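Does a tidy-up rule keep a shared table clear?
Project report, Nnamdi Okonkwo
Supervisor: Ohemaa Annan

1. Background

The study room at Clultirside has one long-standing argument, and it is over the table. People leave things on it. The usual answer is a storage system, and the guide we were given to read (Greenberg, the blue handbook) promises that "a home for every object" will settle the matter. I was asked to test this. I did not expect much from it and I still don't.

The handbook sorts belongings into three groups: things in use, things waiting and things with no owner. It gives no advice on what to do when an object is in two groups at once, and most of ours were. A charger is in use at 11 in the morning and waiting by noon.

2. Method

We bought containers from Trovent with a budget of 40 pounds. Each user was asked to put small items away before leaving. I checked the table over 3 weeks in July, always at the end of the afternoon, and wrote down what was still out. Ohemaa Annan pointed out that people might tidy more if they knew I was coming. I agree, and I have no way of correcting for it.

3. What was left out

My notes are dull reading. The same kinds of item come up again and again: chargers, cable, blocks from the model-building sessions. Having a container within reach did not seem to matter much. Things were put down beside it.
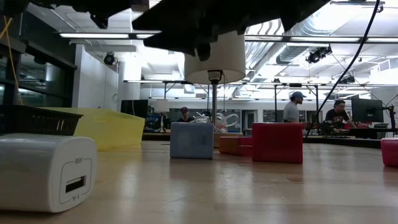
Figure 1. The table with basket and yellow bin, a USB charger, blocks and the lamp.

The charger in Figure 1 is lying on its side close to the basket, which is the sort of thing I mean. The cable is a different problem. It is looped by the lower part of the lamp, and the handbook would have us coil it and label it. I doubt that a label changes anybody's habits.

The tabletop is also scratched. The Altier care leaflet blames hard objects being dragged over a glossy surface, and it may be right, but I made no record of the scratches at the start, so I can't say whether any are new.

4. Discussion

Some users told me the room felt calmer. I would not put much weight on that. They had been told what the project was for, and "calmer" was a word in my own notice on the door. A fair test would need a second table with no containers and somebody else doing the checking.

I would also drop the bins with sloping tops, as they can't be stacked, and spend the money on a shelf for the blocks – if the department will let us drill into the wall.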